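**Folded sheet handling: method meeting, 31 May 2023**

Present: Larysa Kobzar (chair), Ognjen Omerović, Zachary Hawthorne, Ishbel MacBrayne (minutes)
Apologies: Ghislain Lachance

**1. Last meeting**

Minutes accepted with one fix. The contact threshold in item 3 should refer to the Plovedis controller only. The old controller keeps its own setting until it is taken off the bench.

**2. Crease labeling**

Ognjen reported that 1788 wrist camera frames are now labeled. Each has the main crease line marked, plus a contact point where the fingertip can be seen. Zachary and Ishbel both labeled a shared set of 145 frames so we could compare. They agreed well on long creases and poorly on short ones, mostly where a gray shadow runs along a fold and gets marked as an edge.

Larysa asked whether the shadow errors come from the labelers or from the instructions. Zachary thinks the instructions. They say "mark any dark line," and he took that literally. Ognjen will rewrite that section and add a few worked frames. The group looked at one frame where the finger is well placed but the folds nearby are hard to read.
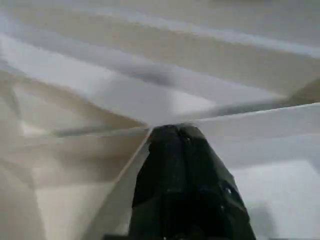 *Wrist view, finger at the meeting point of the pleats and the long crease. Note the blurred gray streak on the upper folds.*

Ishbel would label the long bright edge running out to the right and leave the streak alone. Ognjen agreed. Larysa wants a separate "shadow" label so the streak isn't simply lost. Agreed to try it on the shared set before going back over everything else.

**3. Result with the crease prior**

Zachary ran the fold tracking model with and without the crease prior. With it, the estimated contact point was within tolerance on 62 percent of the held-out frames. Without it, the figure was nearly the same on flat panels and clearly worse on pleats. He has not split the result by fold angle yet.

Larysa does not want the number sent to Gellholm until the relabeled set has been run. Ishbel pointed out that the held-out frames used the old instructions too, so both sides of the comparison will move. Zachary will keep the present labels as version 2 and save the new ones separately.

**4. Force readings**

Ognjen found a timing offset between the force log and the camera on the Urkley bench. It does not affect item 3, where only images were used. It does affect the contact onset plots in Ghislain's draft, and those should come out for now. Larysa will write to him.

**5. Actions**

- Ognjen: rewrite the crease instructions and correct the force log offset.
- Ishbel and Zachary: relabel the shared set with the shadow label.
- Zachary: split results by fold angle, then rerun.
- Larysa: write to Ghislain about the plots and tell Gellholm the result will come in June.

**6. Other business**

Ishbel asked for more disk space for the raw frames. Larysa will raise it with Gebretsadik. Next meeting once the relabeling is finished.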